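Reusing thin plastic bags for bread dough, yes or no?
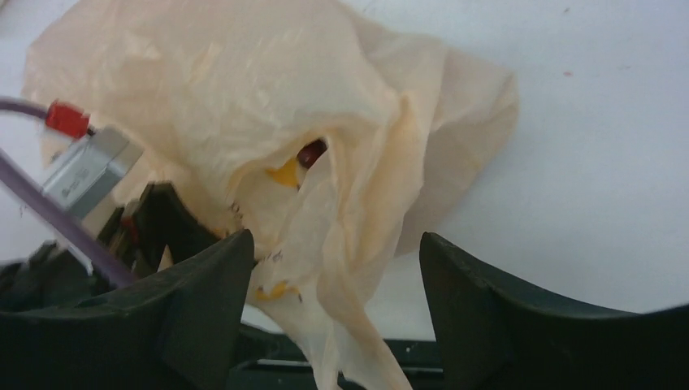

One of the bags, on the table.

This website uses cookies to give you the best experience. Accept all | Manage settings

shufen_jin
Hello everyone. I bake every week for my family and I have a question about covering the dough. In my country my mother always put the bowl inside a big thin bag and tied it, and I do the same. I keep the bags and use them again. My sister-in-law told me that this is dirty and I should buy proper covers. Who is right? My dough is 4 hours at room temperature and then it goes in the refrigerator for the night.

Pelle_oven
I use each bag until it has a hole. Turn it inside out, wash with lukewarm water and a drop of soap, hang it over a bottle. Dough is flour and water, what can happen?

crumbwitch
I disagree with Pelle. Old dough dries in the folds and you can't get it out. I had mold in a bag after 2 bakes, in June, when the kitchen was warm. Now I use a plate on top of the bowl and I don't think about it anymore.

Pelle_oven
Then you put it away wet. Mine hang until the next day.

crumbwitch
I did hang it. The corners stayed wet anyway.

shufen_jin
Thank you both. The plate I tried, but my bowl is a Prellar with a high side and a spout, so the air comes in and the dough gets a skin. Maybe I can oil the top a little?

tomas.k
Oil works for the first rise. For the night in the refrigerator I would still want something closed. I bought the Jomness covers, the ones with elastic, a set of seven. Two became loose quickly, the others are fine. They fit a bowl for a loaf with 200 g of flour and also the large one. Also please check if the bag is meant for food. Not every bag is, and the color doesn't tell you.

Pelle_oven
That last point is fair, I only use food bags.

shufen_jin
I did not think about this. Mine came in a roll from the supermarket but I threw away the box, so I will look at the same roll next time I go there. Until then I will try the oil and a wet towel. Does the towel need to be changed during the 4 hours?

tomas.k
Once, after two hours, if your kitchen is dry. Don't let it touch the dough.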